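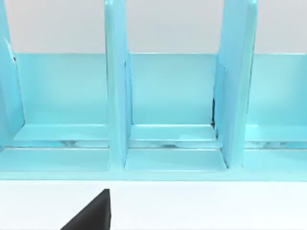 Visit to the Plorel stationery works, April

We were met at the gate at nine by Raed Qaisi, who runs the moulding hall, and given ear plugs and overshoes. Plorel makes desk goods for offices and schools: letter trays, pen pots, file holders and a few drawer units. The firm has been on the site for 23 years and took over the building next door when the old printing business, Danko, moved out.

The moulding hall is smaller than I expected and very warm. Plastic granules come in by the sack and are dried overnight before use. Colour is added at the machine, and a change of colour means running scrap through until the old shade has gone. Raed said pale colours are always run before dark ones for this reason. The scrap is ground up and goes back into the black trays.

Packing is next door and mostly done by hand. Each carton of letter trays holds 64, with a sheet of paper between layers to stop scuffing. Cartons for export go out through Skolteo, the haulier across the road.

After coffee Zlatko Vasić showed us the test room. A filled tray is left under load for six weeks and the sag is measured at the end. There is also a cabinet with strong lamps for checking fading. Reds do worst.

The tour took nearly six hours with lunch, which was soup and rolls in the canteen. There is a seconds shop by the car park, cash only, and it shuts at four. Parking is tight, so take the bus to Gindadano and walk up the hill.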